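Hunness hand gripper: the questions I keep getting

I put up a couple of posts in January about the hand-held gripper I've been building, and since then my inbox has been full of the same dozen questions. So I've put the answers in one place. I'm a hobbyist, I share a bench at the Osau workshop with people who know far more than I do, and I do the rest of it at home in the evenings. If something's wrong, tell me and I'll fix it!

What's Hunness?

It's my name for the whole project: a two-fingered gripper you hold and work yourself, with a camera looking out over the fingers, and (one day) a small arm that does the same jobs using the same fingers. The hand-held half is in use. The arm half is a base plate, a box of motors and a lot of optimism.

Why start with a hand-held one and leave the arm till later?

Money, mostly. An arm that can lift anything useful costs more than my car is worth. The hand-held version cost me £200 in parts, and that includes the bits I broke. I also like that I can take it out of the workshop and try it on ordinary stuff at home without lugging a control box up the stairs.

Did you design the fingers yourself?

Sort of. Version one was mine and it was dreadful, just two solid slabs that weighed a ton. Vanderleia Pacheco, who has the bench opposite, sketched me a finger with triangles cut out of it on the back of a delivery note, and everything since has come from that sketch. I redrew it, printed it, snapped it, thickened the web by 2 mm and haven't snapped one since. (Touch wood.)

What are they printed in?

Black PETG, four walls, laid flat on the bed. I did try PLA first and it's fine for checking the fit, but leave it in a parked car in summer and you'll have bananas. If your printer strings a lot, clean up the inside corners of the triangles with a craft knife before you put any load on them.

How long does a pair take to print?

Overnight on my machine. I set it going at nine in the evening and it's done when I get up. The workshop printer is quicker, but there's a queue for it and people get shirty if you hog it.

What do you use for the grip pads?

Still arguing with myself over this one. I've tried bicycle inner tube, the rubbery matting you put under rugs, and a flexible filament printed with texture. Inner tube grips best and looks the worst, and it leaves marks on pale cloth, so it's banned from the house. Texture makes a big difference on fabric, much less on hard things like mugs.

My fingers don't meet at the tips. What have I done?

Probably tightened the joint screws too much. They want to be snug and no more. Back each one off a quarter turn, work the trigger a few times and look again. If they still miss each other, take the pair off and lay one on top of the other. Mine had come out slightly different because the print had lifted at one corner, and I'd spent a whole evening blaming the linkage.

Can I buy a kit?

Sorry, no. I looked into it and I'd have to become a person who posts parcels. Marcelino Teixeira has offered to print sets for people who don't have a printer, but please ask him nicely and pay him for the filament.

Do you try it on real things, or only on test blocks?

Both. Test blocks are good for finding out whether you've made it worse since last time. But a wooden cube never folds over on itself or slides off a soft surface, and cloth does all of that, so I spend a lot of time in the bedroom with the bedspread and whatever's been left on it. Dark folded fabric on a busy blue and white pattern gives me plenty to look at when I go through the pictures later. The wide lens bends everything, by the way, so your bed will look like a hill as well.

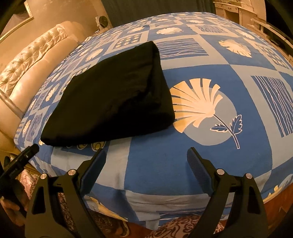 How heavy is it to hold?

Fine for ten minutes, annoying after that. Most of the weight is up front, so my next handle will have the battery at the bottom to balance it. Swap hands now and then, and don't do what I did and carry on until your wrist complains for a week.

Where does the recording go?

Onto a card in the camera, then onto an old laptop. I went through the last batch and kept 80 clips, then threw out 26 of those for being blurry or for having my thumb over the lens. Slow down when you're moving between things! It helps more than any setting I've found.

What's Fornunon?

The folder of scripts I use to sort and trim the clips. The name came from a typing mistake and stuck. It's messy, the comments are half in Portuguese thanks to Marcelino, and you're welcome to a copy if you promise not to judge.

When will the arm be finished?

Ask me after I've sorted the shoulder joint. It sags when it's stretched right out, and I'm waiting on a stiffer bearing before I go any further with it.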